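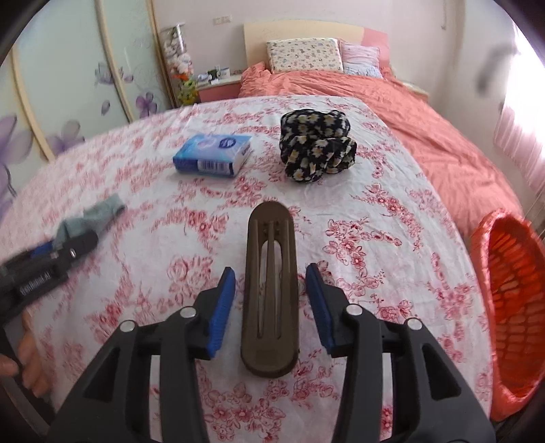 Getting your first batch through Bandora: a how-to from someone who got it wrong first

I've been using Bandora for long enough now that people have started messaging me about it, so I thought I'd write down how I do a session from start to finish. If you haven't come across it, Bandora is a subscription checking service. You record household jobs with hand-held grippers (your own or borrowed, it doesn't mind which), send the recordings up, and it sorts them into clips, throws out the duds and hands back a tidy set you can train a robot arm on. I pay for the small plan, which covers 300 clips a month. The next one up is 2,000 and I can't imagine filling that from a two-bedroom flat!

Before you start

Charge everything the night before. I know, I know. But a session that dies in the middle gets counted as two by Bandora, and joining them back together is a faff.

Make an account, then go to Sessions and add a "place". You only do this once per room. It wants a name, a room type and a rough idea of the light. I put "window, daylight, sheer curtain" for a bedroom and it has never complained. Leave the box called "surface height" blank unless you've got a tape measure handy, you can fill it in later and I usually don't bother.

Then pick your things. A bed is a lovely place to begin, by the way. It's big, it's forgiving if you drop something, and you can stand beside it with both arms free. Go for a mix: a sock, a pack of tissues, a bit of hard plastic, something stretchy. My early batches were all socks and Bandora gave me a very polite yellow warning about variety. Sólveig Ravn, who got me into all this, uses whatever is already lying on the bed and says her scores are better for it.

Leave the rest of the room alone. I used to clear the bedside table and straighten the pillows and so on, and all it did was make every session look the same.

Recording

1. Start the recording, hold both grippers still over the bed and count to four in your head. Bandora uses the quiet bit at the beginning to line the left and right hands up with each other. Skip it and you'll get "hands not matched" in red, which is the message I've seen more than any other.

2. Open the jaws fully before you go in. Half-open jaws push soft things along the sheet and you end up chasing them towards the headboard.

3. Come at cloth from above and pinch a fold, if there is one. Socks are much easier by a raised crease than by the cuff, because the ribbed bit is springy and slides out between the pads.
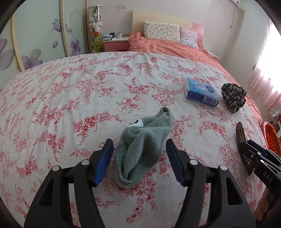
If you can't find a decent fold, use the other hand to make one. Nudge the fabric gently from the side with a closed tip, then pinch what comes up. Bandora is quite happy with two-handed clips and has its own label for them ("assist"), though you do have to switch that on under Labels, Extra. It's off when you sign up, goodness knows why.

4. Hard things next. Anything long and stiff wants to be gripped across its narrow side, and squeezed slowly. You'll feel it turn in the pads if you're off centre. Let go and have another try, and keep the recording running while you do, as the fumbles get their own label too and they're worth having.

5. Put each thing down properly. Open the jaws, lift straight up, pause for a beat. The pause is how Bandora decides where one clip ends and the next begins. I rushed this for ages and got enormous clips with three jobs in them.

6. Stop when your wrists start to ache. I do short sessions with a cup of tea in between.

Uploading and fixing

Plug in, choose your place, press Send. On my broadband a short session takes almost as long to upload as it did to record. The results page has a green, yellow and red column. Green you can ignore. Yellow is mostly blur from moving too fast, and you can keep those with the Accept button if the job itself is clear. Red needs a look, but check the start and end markers before you bin anything, because dragging a marker along a bit often turns it green.

What I'd change

The search is poor. Typing "tissues" brings up every cloth clip I own. I wrote to support and Mahmoud Bouazza there answered the same day, which was nice, and told me to use the object picker instead. It does work better, it's just tucked away under a little arrow next to the date.

I also tried Trulex for a month in January. Prettier to look at, and the clip splitting was a touch cleverer, but it wanted the two hands uploaded separately and I kept mixing them up. If you only record with one hand it might suit you.

Next time I'll go through exporting, as the folder names need a page to themselves.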